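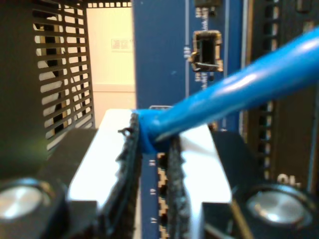 Zastport office – link dropping on small rack
Status: Resolved
Priority: Normal
Opened by: Katalin Vida
Assigned to: Sohail Cheema
Opened: Friday, December 31, 2021

Katalin Vida wrote:
The connection between the small rack and the rest of the office keeps going off and coming back. It lasts a few seconds each time. Clirketti throws everybody out when it happens and we have to sign in again. Web pages are slow to load in between. Wi-Fi in the front room is fine. I have restarted my own computer twice with no change. Attila Vörös has the same trouble at his desk.

Sohail Cheema wrote:
Thanks. Can you tell me whether it goes off at the same time for both of you? Also, has anything been moved near the rack this week? Please leave the server switched on for now.

Katalin Vida wrote:
Same time, yes. The sofa was pushed along to make space on Wednesday and I think the rack was shifted a bit with it. I wasn't in the room.

Sohail Cheema wrote:
Switch log covers the last day. Port 8 went down and came back 70 times. No other port shows anything like it. When it comes back it sometimes settles at 100 and sometimes at 1000, so the slow pages fit with that. Port 8 is the uplink according to Béla's sheet. Attila, could you send me a picture of the rack as it stands now, the whole thing if possible?

Attila Vörös wrote:
Attached.

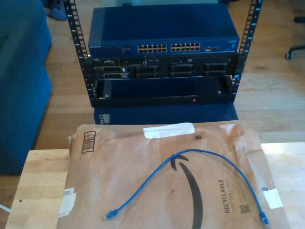
Small rack: Netgear switch at the top, Dell server under it, open tray below.

Sohail Cheema wrote:
Good, that matches the sheet. Switch on top and server straight under it, so nothing has been swapped over. Steps for today, in this order:

1. Tell people Clirketti will be off for a few minutes.
2. Take the plug out of port 8 and put it back until it clicks.
3. Leave it 30 minutes and check the log.
4. If it drops again, move the same cable to port 9.
5. If it still drops, change the cable.

Please don't pull on the cable itself, hold the plug.

Attila Vörös wrote:
Step 2 done. The plug did go in further than it was, but I didn't get much of a click. Dropped twice in the 30 minutes.

Attila Vörös wrote:
Step 4 done. Dropped again on port 9, after lunch.

Sohail Cheema wrote:
Then the port is all right and the fault has gone along with the cable. There should be spare patch leads in the cupboard, in the Rilach box. Any of them long enough will do.

Attila Vörös wrote:
Box found, lead changed, back in port 8. I've put the old one in a bag with the ticket number on it. The clip on the old plug is bent over to one side.

Katalin Vida wrote:
One more thing while this is open. There are marks on one of the wooden boards in the room and Erzsébet Szilágyi would like to know if it's something dripping. If it is, I'd want the rack moved before January. 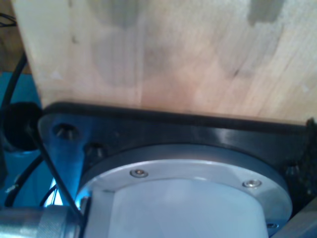
Board with the grey-brown marks along the top and the fainter rounded ones below them.

Sohail Cheema wrote:
I can't tell from that, it's a bit soft. Is the wood damp if you put a dry paper towel on it? And is there any pipe above?

Katalin Vida wrote:
Paper towel stayed dry after an hour with a book on it. No pipe on that side, the radiator pipe is by the door. Béla Csonka says the board came from the old Szilágyi workshop and was marked when it arrived. There's a scratch on it as well, he thinks that's old too.

Sohail Cheema wrote:
Fine, I won't ask for the rack to be moved on account of that. If the marks get bigger, send another picture from the same spot – close up and in daylight – and open a separate ticket for the building people.

Sohail Cheema wrote:
Checked the log again this evening. No drops on port 8 with the new lead, and it's holding at 1000. Clirketti has stayed up.

Changes made:
Patch lead on port 8 replaced.
Port 9 free again.
Béla's sheet updated with the new lead.

Left to do:
Order spare leads, there is one left in the Rilach box (Katalin).
Let me know before the sofa or the rack is moved again (everyone).

Katalin Vida wrote:
Working here. Erzsébet is happy about the board. You can close it.

Ticket closed by Sohail Cheema.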